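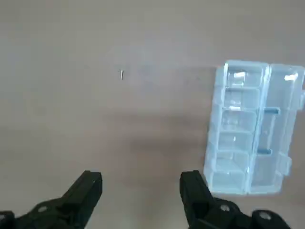

Landow Fasteners, Kitting Cell Team

Budget thread, as promised on Wednesday. We've been asked what it costs to get a robot putting small screws into compartment boxes, and what we want to buy next year. I'll go through it in order. Questions in the replies please, I'll get to them in the evening.

The job first. Mixed screws come in, one goes in each compartment, lid shut, box goes to dispatch. People do it well and hate it. We pack 1281 boxes in a normal month and more in February, when the spring orders land.

The arms are the big line and they're already paid for, so I'm leaving them out. What I'm asking for is everything else. Last time we budgeted for arms and forgot the everything else, and I spent most of the spring writing purchase requests.

Fingers. The ones we have are fine for boxes and chunky parts. For the smallest screws I want a narrower set, two pairs per gripper plus a spare. Midach quoted us 14 working days for machined ones. Žydrūnas wants to print a trial set first and I've said yes, as it only costs us his time and a bit of material.

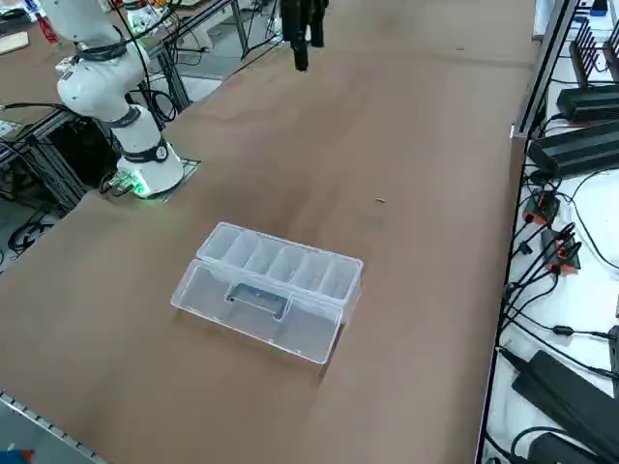 Table covering is a small line but please don't cut it. We go through it faster than I expected and a worn patch changes how the cameras see a small part. I've put in for two rolls and a spare board.

Power and cabling. Every arm, gripper, camera and light wants its own supply, and we never have enough sockets on the right side of the bench. I've asked for a proper distribution unit, labelled leads and cable trunking. Kristaps priced the lot at under 1000 euros including fitting. I'd call that the best value on the whole list.

Someone asked if we could skip the trunking and use ties. We could. We did that last year. Then every time an adapter needs swapping you cut 20 minutes' worth of ties to find the right lead.

Boxes. We need a stock of our own for trials and can't keep borrowing from dispatch. Candela has asked Sitthichai for 33 of the clear ones and a price for the same box in a solid colour.

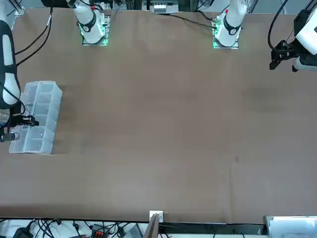 The solid colour request needs explaining, as two people have already queried it. Clear boxes are what our customers get, so that's what we have to handle in the end. They are also harder work. When the organiser is clear plastic on a brown table, you see the table straight through it, and the dividers mostly show up where they catch the light. A solid box would let us test the picking and placing separately from the seeing. Same size, same compartments, one less thing to argue over.

Lighting goes with that. I've put down two diffuse panels on stands. Parvaneh has offered to lend us one from inspection so we can try it before we order, and if it does nothing for us the line comes out.

Cameras. No new ones this year. I'd like one spare of each type we already use on the shelf, with a cable. We lost most of a week when one failed and the replacement came from abroad.
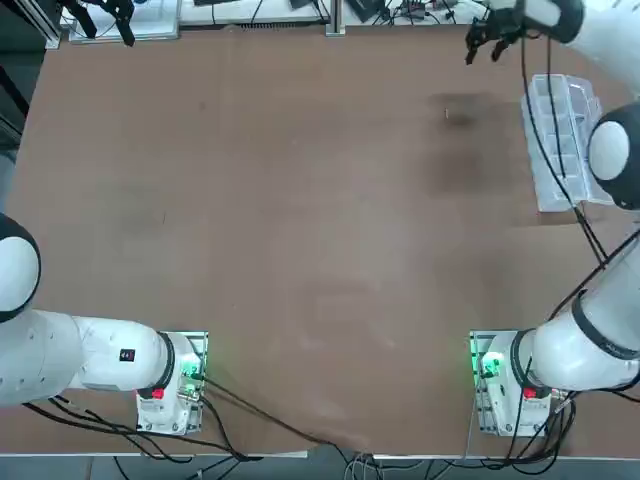 Floor space is the part I can't price. If the second cell goes ahead we need room for another table the same size, a bench behind it, and enough gap to walk between them with a trolley. Kaja is measuring up the old label room. It has the sockets but the door is narrow, so the table might have to go in as parts.

Servicing. Cidside offered a yearly contract covering arms and grippers. I think it's too much cover for one cell and about right for two, so I've listed it as a second-cell cost only.

Order of buying, if the money comes in stages: power and cabling, then spare cameras, fingers, boxes, lighting. Table covering comes out of consumables whatever happens.

Things I've left out on purpose: a screw feeder (too early, we don't know which sizes we'll start with), a conveyor, and a bigger computer. The one we have is slow to start up and fine after that.

The full sheet is in the shared folder under Kitting, second tab. The first tab is last year's, please don't edit that one. If you think a price is wrong, put your name next to the line and tell me where you got yours.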